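Two-handed T-shirt folding demos - keep the messy ones or throw them out?

Asked by Lertchai Suwannarat, February 2024
Tags: data collection, handheld grippers, bimanual, cloth

I'm gathering demonstrations for a folding policy and I need advice on what to keep before I record any more. The setup is a pair of handheld grippers, one in each hand, each with its own wide-angle camera. One person does both hands. The task is to take a T-shirt that has been dropped on a bed, stretch it flat, fold it in half the long way, then fold it up from the hem.

I have 60 episodes so far and the goal is 700. When I went back through them I noticed that a lot have a bad first grab. The person picks up two layers instead of one, or catches the shirt in the middle, lets go and tries again. My script from the Ildale project throws out any episode where a gripper opens more times than expected, and with that rule on I lose 14 of the 60. 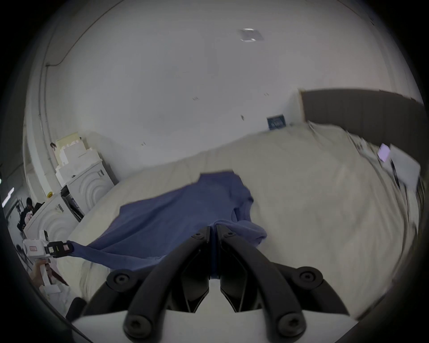 My question is mostly about the stretching step. I want the policy to pull until the cloth is straight and then stop, but there is no force reading on these grippers, only jaw width and pose. The only cue I have is visual. In the gripper view you can see the band of blue between the two jaws go straight and a darker crease line run along it, while the collar end is still rumpled. Is that enough for a model to learn when to stop pulling? And should the episodes with retries stay in?

All the recording is done on one bed with a cream-white cover. I can change that if it matters.

2 answers

Answer by Chalerm Boonchu (accepted)

Keep the retries. We had the same filter on a towel task at Orier and took it out. With only clean grabs in training, the arm would miss a corner, close on nothing and carry on with the fold anyway. It had never seen what to do after a miss. Once the retries went back in, it would reopen and go again most of the time.

What I would throw out:

- episodes where the tracking jumps. Plot the distance between the two grippers over time and the jumps are easy to spot.
- episodes where the person stops to talk or look at something with the cloth in hand. Trim these if you can.
- anything where the shirt ends up somewhere you would not accept as a finished fold.

Two layers instead of one is a separate case. If the person noticed and fixed it, keep it. If they went ahead and folded it like that, drop it.

On the stretch, yes, the picture can be enough, but check both views. If the near gripper has its jaws over the part that goes tight, the other camera may be the only one that sees it. You also have the distance between the grippers from the poses. For one shirt size it levels off when the cloth is straight, and the policy can pick that up from proprioception if you feed it the relative pose. Make sure you do feed it. The default config we started from had each hand relative to its own start only, and the stretching was bad until we changed that.

Tell the person recording to hold still for a moment at the end of the pull, then go to the fold. If they roll straight from one into the other there is no clear end to the stretch and the model tends to smear the two together. Don't make the hold too long or you get an arm that stands there. Ours did that for a week.

I'd also change the cover. One bed and one cover is fine for the first 60 but I would not do all 700 on it. A pale cover and a blue shirt is about as easy as it gets for contrast. Try a white shirt on it and see what your policy does.

Comment by Lertchai Suwannarat
Thanks. I checked and mine is also relative to own start only. Will change that and retrain on the 60 with the filter off. There is a gray cover and a striped one at the Dudgate place that I can use.

Comment by Chalerm Boonchu
Striped is good. Shirts with a print on the front too - the model can get attached to plain ones.

Answer by thaweesak_lab

Just get more data. 60 is nothing for cloth. Also check that your gripper screws are tight, we lost 2 days to a loose finger at Thaweesak and the jaw width was wrong in everything from that batch.

Comment by Lertchai Suwannarat
Screws are tight, I check before each batch. Did you re-record or were you able to correct the width afterwards?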